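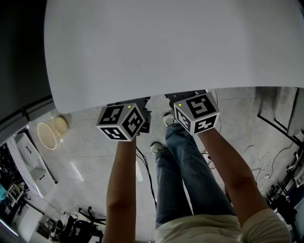

A recording with the hand-held grippers: a large white sheet held by its lower edge.

Home Data Program > Taking Part > Frequently Asked Questions

Frequently Asked Questions for Recording Participants

These questions are the ones most often put to the Zaridgate office by people who have been invited to record household tasks, or who are part way through their first set. The answers apply to both recording sites, Pilkington and Purkine, unless a site is named. They replace the version handed out before March 18, 2021.

General

What is the program for?
Zaridgate is building a learning system, called Trunusier, that is meant to handle ordinary household items. The system learns from examples. Each example is a recording of a person carrying out one task from start to finish with a pair of hand-held grippers. The present collection concentrates on cloth and other large, soft items.

Why are people needed? Could the task not be programmed?
A rigid box can be measured once and its shape relied upon afterwards. A sheet takes a new shape each time it is lifted, and it would be impractical to write out a rule for every fold and sag. Examples made by many people, each with their own habits, give the system a wider range of situations to learn from.

Why do participants use grippers in place of their own hands?
The robot that will use the results has jaws, and the examples must be made with jaws of the same kind. A bare hand can pinch, smooth and slide cloth in ways the robot cannot copy.

What are the white cubes with black patterns?
The patterns are markers. A camera recognizes them and the software works out where each gripper is and which way it is turned. There are markers on several faces of the cube so that one or more remains in view as the wrist turns.

Do I need any experience?
No. Participants must be 18 or over and able to stand for the length of a session. Staff will go through the grippers with you before the first recording, and your first few attempts are kept apart from the collection as practice.

Before a session

What should I wear?
Wear everyday clothes and closed, flat shoes. Sleeves should be short or rolled above the forearm. Please remove bracelets and watches, and tie back long hair. Patterned clothing is acceptable, except for black and white checks, which the software may mistake for a marker.

How long is a session?
A session lasts two hours, including breaks. Most participants complete around 37 usable recordings in that time. There is no target, and payment does not depend on the number finished.

Will the room be tidied first?
Only as far as safety requires. The system will have to work in rooms that contain furniture, baskets, shelves and cables, and recordings made in a bare room are of limited use. Staff will clear the area where you are to stand. If you find a cable close to your feet, stop and ask for it to be moved — do not push it aside with your shoe while holding an item.

During a recording

How do I hold a large sheet?
Take hold of one edge, with one gripper on each side, and close the jaws fully before you lift. Bring your forearms up until the cloth is clear of what is beneath it, then draw the grippers apart until the edge between them is close to straight. A slight curve is fine. Do not pull hard, as the cloth may slip out of the jaws or be marked by them.

The sheet hides part of the room from the camera. Is that a problem?
No. Large items will hide part of the view at times, and the system must learn to cope with this. What matters is that the marker cubes are not covered. Hold the cloth so that it falls or stretches away from the cubes, and keep both of them within the camera's view.

How fast should I work?
Work at a steady pace, slightly slower than you would at home. Sudden movements blur the markers, and a blurred section may have to be removed.

What if I drop the item?
Carry on. Pick it up with the grippers and complete the task if you can do so safely. A recording in which something slips and is recovered is often worth keeping, and it will be labelled accordingly. Please do not put down a gripper and finish by hand. If the item is out of reach, say "stop" and begin again.

May I do the task in my own way?
Yes, within the instructions on the task card. The card gives the starting position and the finished state. Where it is silent, the choice is yours. You should not try to make one attempt match the last.

What if my arms become tired?
Tell the staff member present and rest. Holding cloth at a height is harder work than it appears, and short breaks between recordings are expected. Sessions may be ended early at your request without loss of payment.

After a session

Is every recording used?
No. Each one is reviewed, and a recording may be set aside for any of the following reasons:
- both marker cubes were out of view for too long
- the task was begun before the start signal
- a second person entered the working area
- the finished state on the card was not reached and the recording was not labelled as incomplete

In the first round of cloth tasks, 2077 recordings were made and 870 were set aside, most of them for the first reason. The starting instructions have been rewritten as a result.

Who can see the recordings?
Access is limited to project staff and approved research partners. Your arms, legs and clothing may appear. Faces are removed at review if they are caught in a mirror or window. Sound is not kept.

Can I withdraw my recordings?
Yes. Write to the office and quote the number on your consent form. Recordings are deleted from the collection within 17 business days. A version of the system that has already been trained cannot be changed, but your recordings will be left out of later versions.

When will further tasks be offered?
Folding tasks that call for two people are planned for April at Pilkington. Purkine will continue with single-person tasks for the present. Participants who have completed a cloth session will be contacted first — there is no need to apply again.

Can I borrow a set of grippers to practise at home?
Equipment is not lent at this time. Practice time may be booked at either site before a session and is paid at the usual rate.

Contact the Program Office | © 2021 Zaridgate | Back to top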